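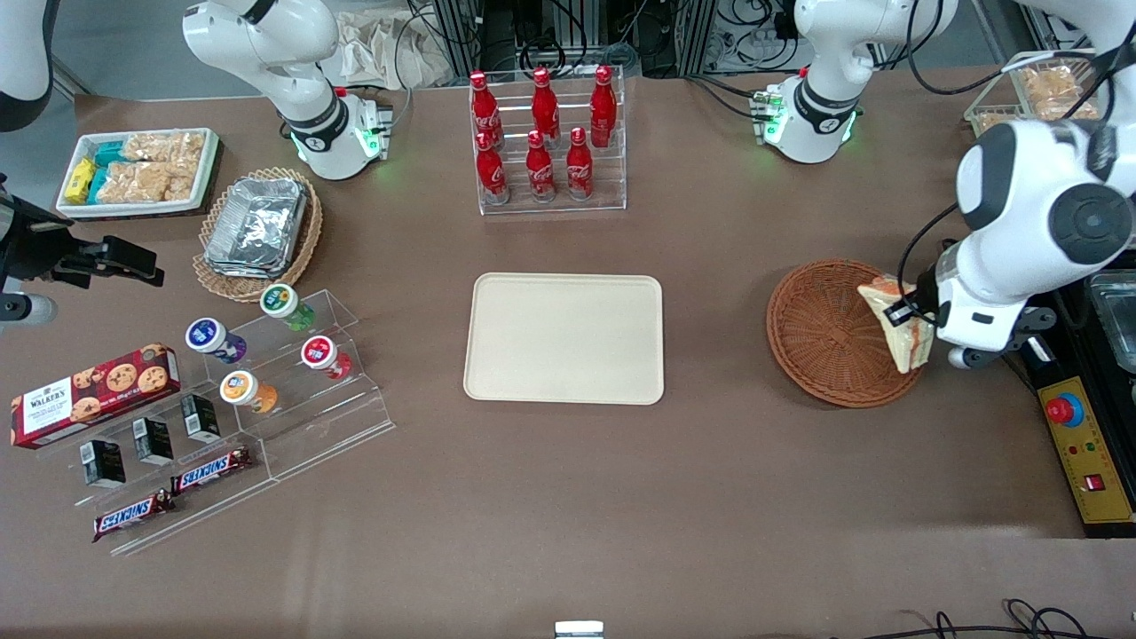 How many demonstrations do you need before a two-armed robot can pack a snack tray without someone hovering over it?

More than the tutorials suggest, and it depends far more on how varied they are than on the total. I had 200 tidy ones at the end of my first week and the policy I trained on them was hopeless. At 1,062 it was good enough that I stopped holding my breath. That gap is why I want to talk about Mitasik, the teleoperation and recording kit I've been using since the summer, because it made getting from the first number to the second a lot less painful than I expected.

Some background. I came to this from plain single-arm pick and place, blocks into bins, that kind of thing. Our group at Wuststead wanted food and packaging instead, and two arms, and a table that looked like somebody's lunch order. So now the task set is sandwiches, bottles in acrylic racks, candy bars, pastries, and an empty tray that has to be filled according to a short written request. It's a wonderful mess of shapes. A Coca-Cola bottle and a sandwich have nothing in common from a gripper's point of view!

What you get with Mitasik is a pair of hand controllers, two foot pedals, a small sync box and the recording software. You bring your own arms and cameras. Setup took me a long afternoon, most of it spent on the camera clocks (the manual has one paragraph on this and it needs three pages). After that it just worked, day after day, and I can't say that about much else in the lab.

The pedals are my favorite part. Left pedal starts an episode, right pedal ends it, and a double tap on the right marks it as a failure and keeps it. I love that last bit. My old script threw failures away unless you went in and typed a note, so of course I threw them all away, and then had nothing to show the model about a slipping grip. With the double tap I keep everything. My bad sandwich grabs are now some of the most useful data I own.

And sandwiches are where the controllers really shine. Lifting a sandwich out of a basket with a parallel-jaw gripper is a delicate business - squeeze a hair too much and the filling starts to travel, squeeze too little and the top slice stays with you while the rest heads for the table. The Mitasik triggers have a long, light pull with a bit of resistance that climbs as you close, and after a day or two my hands knew where to stop. I tried the same job on the Fallis controllers a colleague lent me. Nice build, lighter in the hand, but the trigger is close to an on/off switch, and my bread suffered.

The software is plain in a good way. You type the instruction once, pick how many episodes you want, and it prompts you between takes to move things. The shuffle prompts are simple ("swap two items", "rotate the basket", "leave the tray, move everything else") and I thought they were silly until I looked at my early data, where the sandwich was pointing the same way nearly every time. My labmate Zamfira Tudose had been telling me this for weeks. She runs her own sessions in blocks of 100 with the prompts turned all the way up and her policies cope with a nudged basket far better than mine did.

Playback deserves a mention too. You can scrub all the cameras together with the gripper width drawn underneath, and trim the dead seconds off the front where you're still settling into the chair. Trimming a whole morning's work takes me one cup of coffee.

Now the gripes. Export to our training format is slow, and it locks the program while it runs, so I start it before lunch. The cable on the left controller is too short for a wide table and I ended up buying an extension. The episode list gets sluggish somewhere past 2,000 entries, so split your projects early. And there is no proper way to tag an episode with more than one label, so "clear plastic" and "two hands" have to live in the same clumsy text field. Support told me tags are planned, with no date.

I also looked at Ríos, which is cheaper and has the multiple tags I want. If you're doing one arm and rigid objects I think you'd be happy with it. For two arms I found the left and right streams drifting apart over a long take, and fixing that afterward is a miserable way to spend an evening.

Tips if you buy it: put the pedals on a rubber mat, swap operators often so the model doesn't learn one person's habits, and use real food for at least part of your set. Foam sandwiches are easier to live with but they forgive everything.

I'm keeping mine. Next up is bottles out of the stepped stand, both hands, and I can't wait to get started.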